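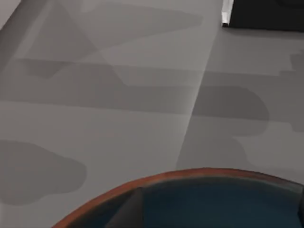
カテゴリー:自宅工作・ロボット

2022年8月13日

本稿では、2月より自宅の作業室において進めている卓上ロボットアームの製作について、現時点までの経過を報告する。制御基板にはAtell製、関節部の減速機にはSkikau製のものを採用した。当初の計画では食器の片付け作業を最終課題と定めており、実機の組み立てに並行して、シミュレーション環境の整備を行っている。

環境の構築にあたっては、Nandini Raju氏が共有工房Barumoにて公開している手順書に準拠した。天板は模様のない灰色の平面とし、縁が銅色を帯びた丸い鉢を配置している。天板に落ちる影は幾重にも重なり、輪郭も柔らかい。光源の設定を変更した場合の認識結果への影響については、別途検証を行う予定である。

試行は2,876回分の記録を保存した。1回の動作には最大400ステップを割り当てており、これを超過したものは打ち切りとして扱う。記録の整理に際し、ファイル名の付与規則を途中で改めたため、初期の100件については旧規則のまま残存している。後日、統一する所存である。 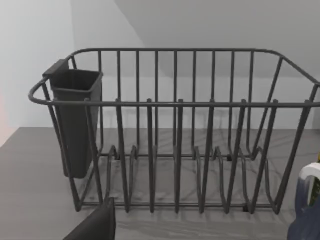
次の段階として、水切りかごを対象とする課題に着手した。細い金属線で構成された形状は衝突判定の負荷が大きく、底部の波形の仕切りについては、判定用の形状を簡略化する方針とした。左端の内側に掛けた箸立て状の容器は、かご本体とは別の部品として定義している。この区分はGumaro Arriaga氏の助言によるものであり、ここに謝意を表する。

実機側では、手首関節の配線に課題が残されている。可動範囲の端において被覆が筐体に接触することを確認したため、配線経路を外側へ移し、固定具を2箇所追加した。固定具の図面はBrendan Moriarty氏より提供を受けたものに、ねじ穴の位置の修正を加えている。

なお、把持部の指先に用いる素材は未定である。Ravn製の柔軟樹脂を取り寄せており、到着次第、厚みを変えた試作品を製作し、結果を本ブログにて報告する。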